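Visita à fábrica de móveis Pintér, em maio

Fui à jornada de portas abertas da Pintér, que faz mesas, toucadores e cómodas de estilo antigo. 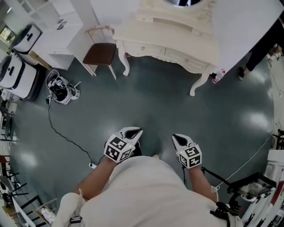

A Hondano era da opinião de que uma perna curva só vale a pena se for cortada de uma peça inteira, e foi essa a primeira conversa do dia, ainda à porta. Na empresa respondem que depende do modelo. Nas mesas pequenas a perna sai de um só bloco; nas cómodas maiores o pé é colado em duas partes, e a junta fica virada para trás.

A visita começou às nove da manhã, com um grupo de 34 inscritos dividido em dois. O meu seguiu primeiro para o armazém de madeira. A faia e a tília chegam em prancha e ficam a secar ao ar antes de irem para a estufa. Pareceu-me pouco espaço para o que produzem, e confirmaram que estão à procura de outro pavilhão.

Na sala de corte trabalham duas serras de fita e uma copiadora antiga, que ainda faz a primeira forma das pernas. O acabamento da curva é feito à mão, com grosa e depois lixa. Cada perna leva 60 minutos, entre a primeira passagem e a última. Havia pernas rejeitadas num caixote, quase todas com nós abertos junto ao joelho, que é a zona mais fraca.

As gavetas são montadas noutra secção. Usam cauda de andorinha nos modelos caros e cavilha nos restantes – a diferença de preço não é pequena. Um toucador da linha Flollico, com duas gavetas, custa 1478 euros à saída da fábrica. A versão simples, sem talha, fica em 480. O puxador redondo é igual nas duas.

A pintura ocupa o fundo do edifício. O branco-creme, a cor mais pedida, leva primário, duas demãos e uma cera final. Não nos deixaram entrar na cabine, só ver pelo vidro. O cheiro a verniz sentia-se bem no corredor e a extração fazia bastante barulho, de modo que perdi parte da explicação sobre os tempos de cura.

O almoço foi na cantina, sopa e arroz de pato. À tarde falou-se de exportação. A encomenda maior deste ano é para um hotel em Prurnthorpe e inclui cabeceiras, que a fábrica não fazia desde que mudou de instalações.

A loja tem peças com pequenos defeitos e desconto, mas o transporte é por conta do comprador. Estacionamento há pouco, convém chegar cedo. A próxima visita ainda não está marcada e as inscrições fazem-se por telefone.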